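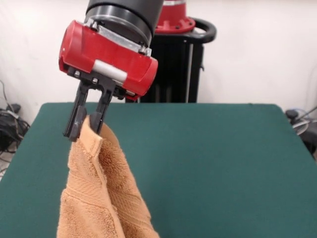 How to Fold Bath and Hand Towels So They Fit the Shelf

Chantal Penner
2024-12-05

The linen closet in our old place in Rirkuvdale had shelves 11 inches deep, and a towel folded in half and in half again stuck out past the front by a good bit. The door never closed right. I changed the way I fold in July and have kept it up since. It takes a little longer per towel at first, then it takes the same time as any other way.

What you need

A flat surface at least as wide as the towel. A table is better than a bed, which sags in the middle and lets the edges wander. If your table is slick, put a cloth over it so the towel stays where you put it.

Make sure the towels are completely dry. Thick hems and the woven band near the end dry last, so feel those before you start. A towel put away damp will smell by the weekend.

Step 1. Find a corner and shake

Take the towel out of the basket by one corner, let it hang, then find the second corner on the same short side. Hold both and give it one hard shake. This gets the pile standing up and takes out most of the creases from the dryer.

Step 2. Lay it flat

Put the towel down with the short sides to your left and right. Smooth it from the middle out with the side of your hand. If the hem has curled, flatten it now. A curled hem makes a lump that gets bigger with each fold.

Towels with a woven band often pull in a little at the band after a few washes. Tug gently on both sides of it until the long edges run straight. If they won't, leave it. Pulling hard only stretches the loops next to it.

Step 3. Fold in half, short side to short side

Bring the right end over to the left and match the corners first, then the edge between them. Smooth toward the fold.

Step 4. Fold in thirds the other way

Fold the edge nearest you up by a third, then bring the far edge down over it. On a hand towel you can skip the thirds and fold in half. The raw-looking hems should now be on the inside, except at one end.

Step 5. Last fold

For a bath towel, fold the long strip in half once more, with the loose end going underneath. Press down with your palm to let the air out, but don't lean on it. Flattened towels look neat and feel stiff.
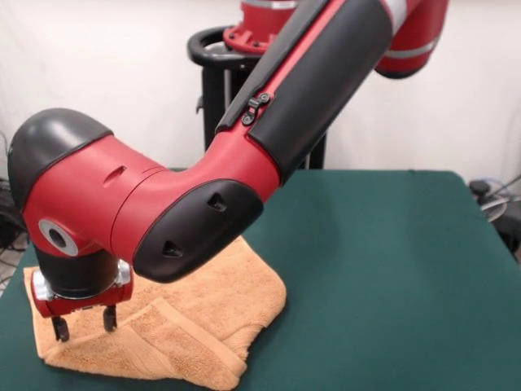

An orange towel folded to a rough rectangle on the green cloth.

Check the size

My bath towels are the Grenitz ones, 50 inches long, and this fold fits the shelf with room to spare. If yours are longer, make the last fold in thirds. Fold one and try it on the shelf before you do the rest of the load.

Stacking

Put the rounded fold toward the front and the loose edges toward the wall. I stop at 9 towels to a stack - any higher and the pile leans when you pull one from the middle. Freshly washed towels go on the bottom so the same few don't get all the wear.

If the stack still leans, turn every other towel end for end. The end with the band is usually thinner, and alternating evens it out.

Questions I get about this

Does it work for beach towels? Yes, with one more fold in half at the end. They come out thick, so I keep them on the floor of the closet.

What about washcloths? Fold in half, then in half again, and stand them on edge in a box.

Can I roll them instead? You can. Rolls look nice in a basket but they take up more space on a flat shelf, and the bottom ones get squashed.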